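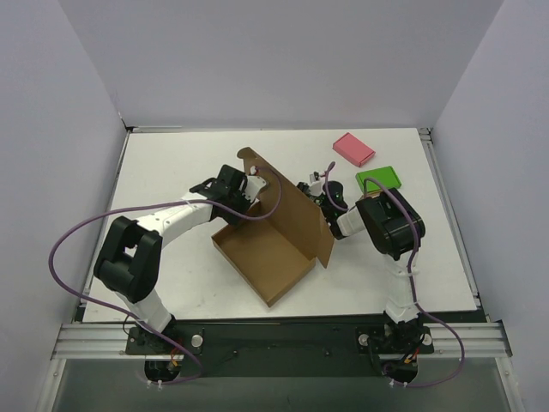 Packing notes: the hinged-lid mailer

From January the small-parts orders go out in the one-piece brown mailer from Lebrun, with the lid attached along one side of the tray. It replaces the two-piece carton and the loose top sheet. Samran Intarasuk has written up the folding sequence, and the main points are given below for anyone who packs on the late shift.

The mailer is delivered flat in bundles of 20. Cut the strap, not the board. Fold the low side walls up first and press each corner from the inside. The lid crease should be worked once through its full travel before anything goes in the tray. A lid that has not been worked tends to spring back and lift the contents with it.

Set the tray on a clear part of the table with the lid standing up. Product goes in flat, heaviest item against the hinge side. Small closed boxes are packed label up, one layer only. If a second layer is needed, the order belongs in the next size of carton.

Closing is where most of the returned mailers have failed. The side flaps on the lid go inside the tray walls – never outside – and both must be started before the lid is pushed down. A flap caught on the outside will hold for a day or so on the shelf and then open in the van. Run a thumb along the front edge after closing. If there is a gap of more than 2 mm, open it and refit the flaps.

Tape is not required under 18 ounces. Above that, use a single strip across the front edge.

We have 2,000 mailers in stock, stored on the rack behind the Tollel shelving. Bent lids and torn flaps should be set aside for Siham Hamdy, who is keeping a record for the supplier. Please write the bundle number on the inside of the tray.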